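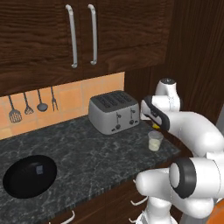 Figure 2. Kitchen layout with paired cabinet doors, light gray handles and a tiled backsplash (rendered).

3.2 Handle placement and reach

Upper cabinets remain the least studied storage in rental housing. Most design guides fix the shelf height and leave handle placement to the installer. We therefore recorded both in the Lidside survey, which covered 126 occupied apartments in Devuvholm and 2,015 separate cabinet doors. Doors hung in pairs, with handles on either side of the center seam (Figure 2), were treated as one unit when both opened onto the same shelf.

Reach was measured standing, in indoor shoes, from the front edge of the counter to the lower mounting point of the handle. Each measurement was taken twice and the mean was used. Where the two readings differed by more than 4 mm, a third was taken and the outlier dropped. Shelf contents were coded with the Tosh scheme (MacKinnon, unpublished), which separates daily items from seasonal ones. Homes visited in December were coded separately, as holiday cookware raised the share of seasonal items on lower shelves.

Counter depth was entered as a covariate. Backsplash material was recorded but did not enter the model. Results by household size are given in Section 4.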